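Lahtinen Hall Users Group
Minutes of ordinary meeting, 05/09/2019

Present: A. Lūse (chair), the bookings officer, representatives of Kinder Street Playgroup, the Gadness Quilters, the repair bench and the evening language class. Minutes taken by the bookings officer.
Apologies: table tennis.

1. Previous minutes
Accepted with one correction. The April minutes said the quilters had "agreed" to the new cupboard arrangement. The quilters asked that this read "were told about". Corrected.

2. Matters arising
The back door still sticks. The landlord's agent says it was planed. The chair said he had opened it that evening with his shoulder and would believe in the planing when he saw shavings. To be raised with the agent again.

The kettle has been replaced.

3. Marble-top table in the side room
This item took up most of the evening.

Algirdas Lūse reported on the offer from Bavero, who want to sell us a second table like the one in the side room. Their letter describes the top as "maintenance free". Playgroup asked what that was supposed to mean, as everything in the building has needed maintenance from the day it arrived. The chair had no answer and neither did the letter.

The quoted price is $613 delivered. Delivery does not include carrying it up the ramp. The repair bench said the last delivery did not include that either, and two members had sore backs to show for it.

Discussion then moved to whether the table we already have is being used well enough to justify a second. The repair bench said yes, it is in use most weeks and they are short of surface. The quilters said that in their experience people are short of surface when they leave things on it.
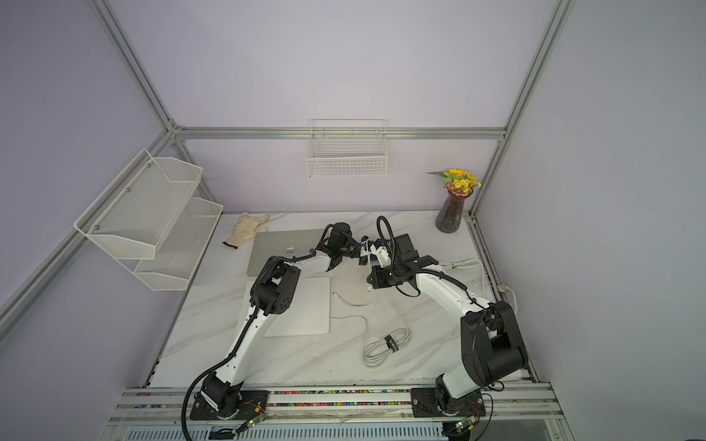
Side room table, laptop and glove at the back left.

The quilters pointed to the glove and asked whether the table was for working on or for storing clothing. The repair bench replied that one glove was hardly storage. The language class asked why a closed laptop needed to be on the table at all. The repair bench said it gets opened. Asked what the flat white square in front of it was, the repair bench said they would check. The chair asked that this be done before the next meeting and not at it.

Playgroup raised the cables. There is a white one running across the top toward the right and another trailing down to the right-hand corner where the power is plugged in. Playgroup does not use the side room but children do get in there, and a cord near a table edge is the first thing a two-year-old finds. The repair bench felt this was a matter of shutting the door. Playgroup said that door had been going to be kept shut since the hall opened.

The chair suggested a cable clip. A pack costs very little and he would buy it himself if it meant moving on. Accepted.

The language class asked whether white marble was a sensible thing to have in a shared room in the first place, and who would pay if it got stained. The repair bench said a mat goes down for anything oily. The quilters asked where the mat was in the print. The repair bench said that nothing oily was being done. The minute-taker was asked to record both remarks.

On the Bavero offer, the chair said he was not persuaded. We have $3,000 in the fittings budget and the heater has not been looked at. A second table would also take up the spot where the folding chairs go, and he had yet to hear a proposal for the chairs beyond "somewhere else". The repair bench said they would measure the hallway. The quilters have measured the hallway and do not recommend it.

Moved (quilters), seconded (language class), that the offer be declined for now and Bavero asked what "maintenance free" covers, in writing. Carried, repair bench abstaining.

Moved (playgroup), seconded (chair), that anything on the side room table not needed for work in hand be cleared to the shelf. The repair bench asked who decides what is needed. The chair said the repair bench does, and will be asked about it. Carried.

4. Storage cupboard
The labels have come off again. The supplier says they are permanent. The bookings officer will use string tags.

5. Fees
Hire stays at $41 a session for member groups. The proposal to go to $50 was put off until somebody can show what the extra would be spent on. The chair noted that last year's increase was for "general improvement" and invited members to name one. The kettle was mentioned. The chair pointed out that the kettle was donated.

6. Other business
Language class would like the whiteboard cleaned by whoever writes on it. No objection. No great expectation either.

Quilters' open day posters are ready and may go in the front window, not on the door.

Actions
Lūse: cable clips; letter to Bavero; agent, re back door.
Repair bench: clear side room table; find out what the white square is.
Bookings officer: string tags; get a quote for the heater.
Playgroup: sign for the side room door, at child height and adult height.

Next meeting to be advised. Chairs to be stacked by those who sat on them.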